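Zestska Publishes Setup and Maintenance Notes for Its Two-Arm Table Cell, Including the Parts That Went Badly

EKBRIDGE, 9th April -- Zestska today released the working notes for its two-arm tableware cell, the one that handles cups, doilies and a serving tray at the company's Ekbridge site. The notes cover mounting, finger pads, cable routing, daily checks and repairs. They run to 194 entries, and a fair number of them record somebody fixing the same thing again.

The company is not announcing a new product. It is also not claiming that the cell is ready for a cafe or a hotel kitchen. The job is narrow: pick up a cup, stand it on its doily, move on to the next one. Zestska has been asked often enough how much care such a cell needs that it decided to put the answer in writing, with the bad weeks left in.

"People see an arm set down a cup and think the hard part is the arm," said Tymofii Derkach, who looks after the cell. "Most of my time goes to pads, cables and finding out who moved the table. I would like buyers to know that before they sign anything."

The longest section deals with the grippers. The fingers carry green pads, and the pads are what touch the cup. A worn pad can still hold a cardboard tube well enough to fool a quick check, then let a smooth cup turn a little on the way down. Zestska's notes call for the pads to be looked at before every session and swapped as a set. The company tried swapping single pads to save money and gave it up. The two sides of the grip stopped matching, and the cups came down at a lean.
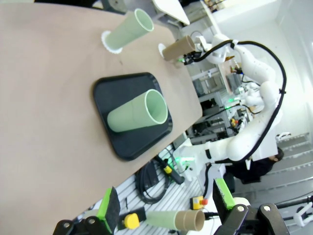

Cable routing takes up the next section, and it is the one Derkach rewrote most often. A cable that looks tidy with the arm parked can pull tight once the wrist turns over. The written rule is to walk the arm by hand controller through its full reach at low speed, with the emergency stop box where the operator can get to it, and to watch the loop the whole way. If the loop touches the table edge at any point, the cable is freed and routed again. Tying it down harder was tried. It pulled a connector out of its seat in September and cost the team a working day.

The notes are blunt about calibration. The supplier of the alignment routine, Stekine, advises running it whenever the arms are remounted. Zestska found that advice correct and too thin for its own floor. Tables get leaned on. The cell now gets a short alignment check at the start of each session, using a plain tube and one scalloped base. If the tube comes down off center, no cups are run until the table position and both arm mounts have been checked with a wrench in hand.

Sensors get less space than some readers may expect. The procedure is to wipe the lens, check that the bracket is tight, and compare one view against a saved one. Zestska bought a longer cleaning kit for this work and reports that a soft dry cloth did the job as well.
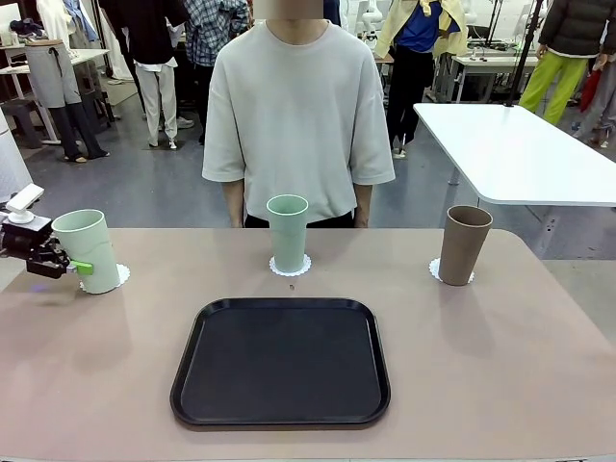 A gripper holds a cup above its doily, with two more cups in place toward the back of the table and the serving tray in front.

The company also sets out what it cannot show. Its log counts 800 placements over the period covered, with 18 stops that needed a person to step in. Zestska does not present that as a reliability figure. The placements were made on one site, on one table, by people who already knew the cell's habits. A stop was logged only when someone pressed the button or entered a reset, so a cup nudged straight by hand may not appear at all. Derkach has asked that the number not be quoted without that warning.

Repair times are listed the same way. A pad change is short work. A wrist connector is not, mainly because the housing has to come off and go back on in the right order -- and the first printed guide had two steps reversed. The corrected order is in the notes, along with the old one, crossed through.

An outside reading of the notes was done by Szulc, a service firm that does not sell robots or parts for them. Its comments are printed in the margins. Several are unfriendly. One asks why the cell needs a daily check at all if the mounts are as stiff as the drawings say. Zestska's reply, printed beneath it, is that they are not.

"I don't think this work is settled," Derkach said. "We have a list that keeps one cell running. Put it on another floor with another table and I would expect to rewrite half of it."

The notes are free to read and may be copied for workshop use. Printed copies can be requested from the front desk at the Ekbridge site. Corrections are welcome and will be added with the sender's name unless asked otherwise.

About Zestska
Zestska builds and maintains small handling cells at its site in Ekbridge.

Press contact: Tymofii Derkach, Zestska, Ekbridge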